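Previous section Contents Figures References Next section

4. The Clident Kit in Use

4.1 What comes with the kit

Clident is sold by Dilport as a ready-made simulated workcell for sorting and kitting tasks. We bought the standard license and used it for the whole of the study, with no changes to the physics settings and only two small changes to the task files (see 4.3). The license covers a room, a table, an arm with a gripper, a library of bins, trays and boxes, and a task runner that logs joint positions, gripper state and camera views. A planner is not part of the price. We paired the kit with Messina, the open planner our group in Provville has used for earlier work, and the two spoke to each other on the first day.

We say that last part with some delight. Anyone who has tried to join a planner to a new simulator knows how long the first evening can be, and we had set aside most of October for it. Zawadi Waweru did the installation alone, on an ordinary office desktop, and had the arm moving 59 minutes after opening the installer. Most of that time went to downloading the asset library. The bridge to Messina is a single settings file in which the user names the joints, the tool point and the topic for gripper commands. The names in the sample file are sensible and the comments in it are written for people.

4.2 The sorting bench

Of the nine benches in the library we spent the most time with the sorting bench, and it is the one we would recommend to a new user. The arm stands at one side of a table, behind the working area, and the goods are laid out on a blue mat. Bins are labeled on the front, and the task files refer to them by the same labels, so a line such as "place in W2" can be read aloud by someone looking at the screen and checked at a glance. This sounds like a small matter. In our older setup the bins were known by long asset numbers, and we lost whole afternoons to a swapped pair. 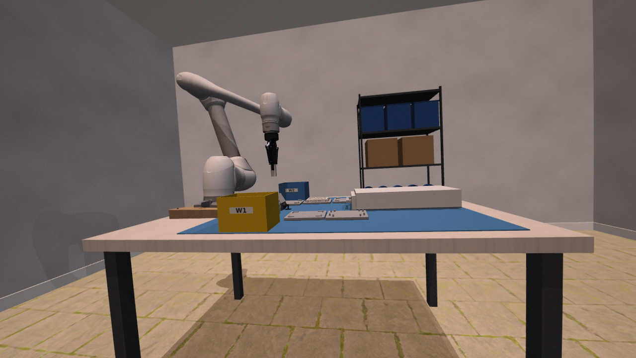

Figure 6. Sorting bench in Clident, with the gripper pointing down over the area just left of bin W2.

The gripper pose in Figure 6 is a good place to talk about clearance, which was the part of the kit we were most curious about. The trays are thin and sit low, but the pieces standing up from them do not, and a tool that comes down at a slant will catch on them. The long white box takes up the right half of the mat and gives the arm something solid to avoid. Clident reports contact for every link of the arm, including the linkages of the gripper, and it reports it at the moment of touch. With our previous simulator we got one contact flag for the entire arm, and finding out which part had hit which object meant replaying the run by hand.

We were also pleased with how the bench handles things that hide other things. From a low camera the yellow bin at the front blocks part of what lies behind it, and the kit lets the user place a second camera while the run is paused. The new view goes into the log from that point on. We used this a great deal when tuning approach paths to the trays in the back row.

4.3 Changes we made

Two edits were needed before the main trials. The first was to the home pose. The default folds the arm more tightly than Messina likes, and the planner's opening move came out as a wide swing that looked dramatic and wasted time. We raised the wrist and opened the elbow, saved the result as a named pose, and the swing was gone. The second edit was to the release height over the bins. The default lets parts go from well above the rim, and light parts sometimes bounced. Lowering the release point took one number in the task file.

Both edits survived an update to the kit that arrived midway through the study. User settings are kept in a separate folder from the supplied ones, and the update left ours alone. We wish every vendor did it this way!

4.4 Trials

Each trial began from a reset of the bench and asked the arm to move one part from a tray to a labeled bin. We ran 30 trials with the edited task files and 27 of them ended with the part in the correct bin. The three failures were all failed grasps on parts near a tray edge, where Messina picked an approach that the fingertips could not close on. The contact log made this plain within minutes. We do not hold these failures against the kit, and a planner that used the tray geometry supplied with the bench would likely avoid them.
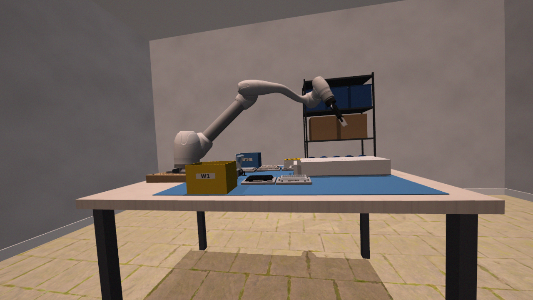

Figure 7. The same bench with the arm raised and the gripper held at an angle, empty, well above the table.

Raised poses like the one in Figure 7 gave us a second, unplanned use for the bench. With the tool clear of the table we could test wrist orientation on its own, stepping the gripper through a range of angles and comparing the reported tool point with our own forward kinematics. Agreement was excellent across the range. Waweru then wrote a short script that does the whole check unattended, and we now run it after every update. The script is included in the supplementary files.

4.5 Complaints

Our list is short. Shadows are rendered nicely but cannot be switched off per light, and the broad one under the table slowed drawing on our older laptop. The shelving at the back of the room is supplied as a fixed background, so its bins and cardboard boxes cannot be used as task objects without importing separate copies. The search box in the asset library matches whole words only, and a search for "tray" misses anything filed under "trays." The manual has a fine chapter on contact reporting and almost nothing on saving camera positions, which we worked out by trial and error.

Dilport answered our two support questions clearly, one of them before noon on the day we sent it. The reply about the shelving said that movable shelf contents can be built with the scene editor, a separate purchase that we did not test.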